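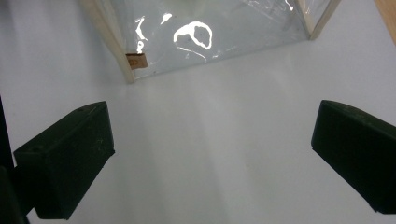

A matte white surface, with soft bands of shading across it.

The case against the white table

Dec 29, 2018

Every January the catalogs come back to white. White desks, white counters, white tables long enough for a family of six who never spill. This winter's Parnwood book gives them 19 pages, and the copy promises that a pale top will make a small room feel bigger and a busy person feel calm.

I have my doubts. I have lived with a white table for 16 months, and the room is the size it was.

What a white top does very well is show you things. Lint, a stray hair, the crumb you would never have met on oak. It also picks up whatever the light is doing. By midafternoon mine goes gray at one end, and I have gone after a shadow with a damp cloth more than once.

Lemlem Habte has refinished furniture for 11 years and is less bothered than I am. "People come in thinking the finish has gone bad," she told me. "I ask them to move the lamp."

She prefers matte to gloss, and on this I give in. Gloss throws every bulb in the room back at you. But matte has its own troubles, and the stores are slow to bring them up. Rub one spot too hard and, on some finishes, it turns shiny and stays that way. Habte uses dish soap, warm water and an old T-shirt. She keeps the scrub sponge for pans.

The makers sell something fancier, of course. Olen has a spray for matte surfaces. Furtado has a cream. I tried both against the soap for a few weeks, one patch each, and by the end I couldn't have told you which patch was which. The cream smelled nice.

Then there is the price. Trotus wants around $500 for a plain white top with no legs. I asked Osaze Nwachukwu, who fits kitchens and has installed plenty of them, what a buyer gets for that.

"A flat white thing," he said. He has one himself, in the laundry room, where he folds shirts on it and likes that he can spot a missing button.

That is the best argument I've heard so far, and it wasn't in the catalog. Mine is staying until spring. After that my sister wants it for her sewing, and she can have the spray too.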